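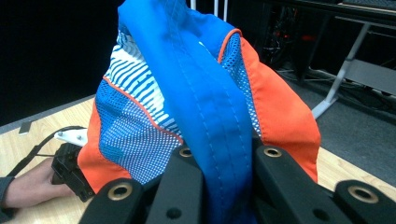

Līga Sproģis wrote in to say that vinegar is overrated, that her grandmother got the smell out of team shirts with plain washing soda and a cold bucket, and would I please stop telling people to pour salad dressing on their laundry. Fair enough. I've never suggested oil, but I take the point, and the vinegar camp and the soda camp can both have their say this week.

Getting the Stink Out of Sports Clothes
Posted 31 May 2020

Polyester holds on to body odor the way my uncle holds on to a grudge. You wash the shirt, it comes off the line smelling of nothing, and then you walk up one flight of stairs in it and there's last February again.

Most of us make it worse with too much detergent. The extra doesn't rinse away, it settles into the knit and gives the smell somewhere to live. Use half of what the cap suggests. The cap was designed by people who sell detergent.

Turn everything inside out before it goes in. The dirty side is the side that touched you.

The soak, vinegar version: 2 cups of white vinegar in a sink of cold water, 20 minutes, then wash as usual. Never mix it with bleach, and don't let it go down on top of any bleach already sitting in the sink. That makes chlorine gas.

The soak, Līga version: a heaped spoonful of washing soda dissolved in a little warm water first, then topped up with cold. Leave it overnight. Wear gloves, and keep it away from wool and silk. I tried it on a shirt I'd already given up on and have to report that she's right, which I expect to hear about.

No fabric softener. It coats the fibers, and the shirt stops wicking and starts behaving like a shower curtain. Same goes for dryer sheets.

Zip the zippers and close the Velcro. An open strip of Velcro in a wash with anything mesh will have snagged it before the first rinse, and there is no fixing a snag in mesh. You can poke the loop through to the back with a blunt needle and pretend.

Cold or warm wash, never hot. Printed numbers crack, elastic gives up, and bright colors move in with the whites. Hang to dry, in the shade if you have any. If you must use the dryer, low heat and take things out a bit damp.

Drawstrings: tie the ends together in a loose bow before washing. If one has already vanished into its tunnel, pin a safety pin to the end and inch it back through. Allow an evening.

Grass stains get a dab of dish soap and an old toothbrush before the wash. Please mark the toothbrush.

And the gym bag itself needs washing too. Mine hadn't been done since we lived on Kennedy Street. I'm not going to say what was in the side pocket, but it had been a banana.

Next week: burned saucepans, and whether they're worth it.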